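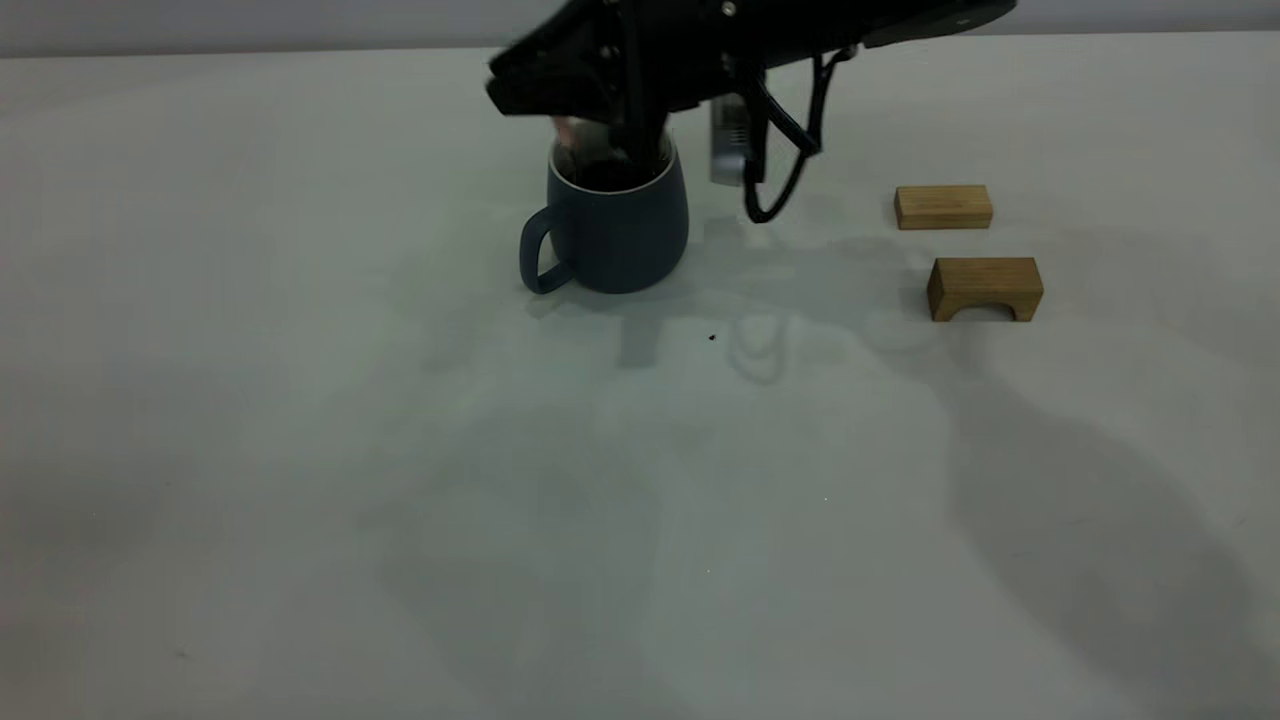
Inicio Boletín Archivo Contacto
Lectura: 2 minutos

El café de media mañana, asunto de Estado

Llevamos 102 boletines hablando de plazos y tejados, y el texto que más correo ha traído fue una nota de Hauwa Wike sobre dónde se deja la cucharilla mojada. Casi 3.000 palabras de respuestas. Tariq Tanoli mandó las suyas en dos entregas.

Hay quien la abandona dentro de la taza y bebe esquivándola con la nariz. Hay quien la posa en la mesa y luego pregunta de quién es el cerco.

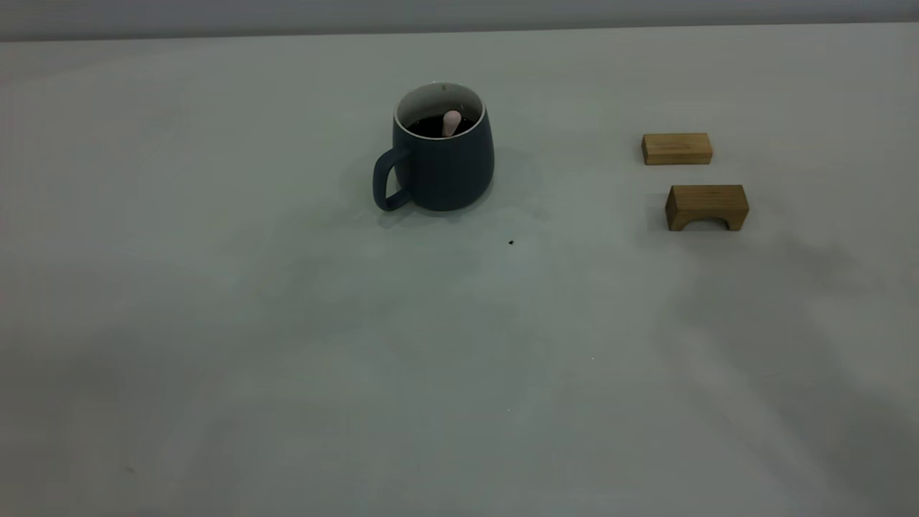

Taza azul grisácea, café solo (o eso parece) y dos bloques de madera.

Sidra Jadoon defiende los bloques de construcción: uno liso detrás, otro en forma de arco delante, y la cuchara tumbada encima. Los sacó de una caja de juguetes de Janjua y asegura que funcionan mejor que cualquier reposacucharas de catálogo.

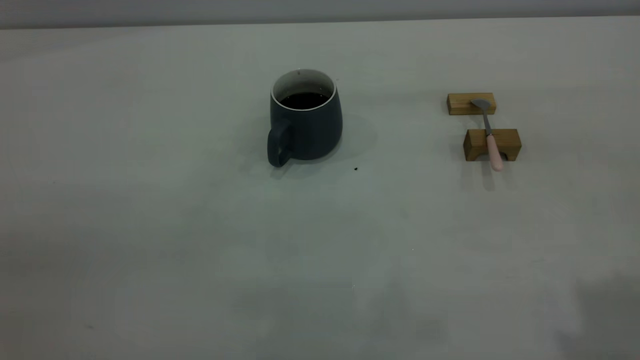
Kamran Baloch objeta que la madera sin pintar se mancha, y seguramente tiene razón, pero Kamran remueve el té con un bolígrafo y su voto pesa lo que pesa. Su hermano Tanveer propone no echar azúcar y zanjar el debate. Tomamos nota con frialdad.
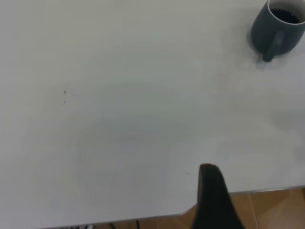
Skelcombe, 9 de junio de 2018. Queda abierta la recogida de propuestas hasta agosto. Se admiten platillos, corchos y servilletas dobladas. La mesa blanca la limpia quien la use, también las migas pequeñas.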